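Shoe plant in Grelldale adds second packing line

By Omid Naseri

Footwear maker Muditz will start a second finishing and packing line at its Grelldale plant in June, the company said Sunday.

The line is expected to handle 3,000 pairs a week and will create 18 jobs, most of them on the early shift. The plant now employs 40 people.

Plant manager Ulises Cárdenas said orders for the Skukent walking shoe had outgrown the existing line, which was built for smaller runs.

"We were turning work away in the spring," Cárdenas said. "The second line lets us keep it in Grelldale."

Both lines use black shoe-shaped trays, with a low rim and a raised lip at the heel. At the yellow workbench, the trays are laid out on the flat top, above a row of round gray knobs on the front panel. 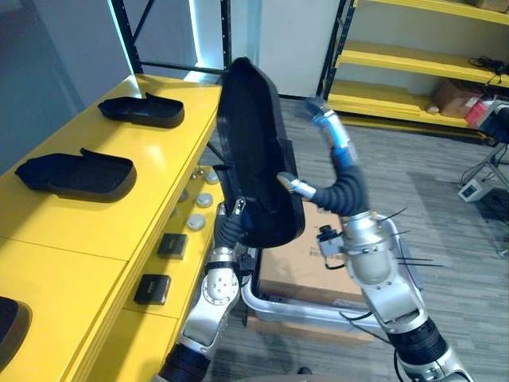
Hiring to begin next month

Applications for the new jobs will be taken at the plant office on Shirazi Road. Cárdenas said no experience in shoemaking is needed and that training will last 2 weeks, with full pay.

Trucks serving the new line will use the rear gate. The company has agreed to stop deliveries by 6 p.m. after residents on Shirazi Road complained last year about evening traffic.

A request to widen the rear entrance is still before the town's planning office.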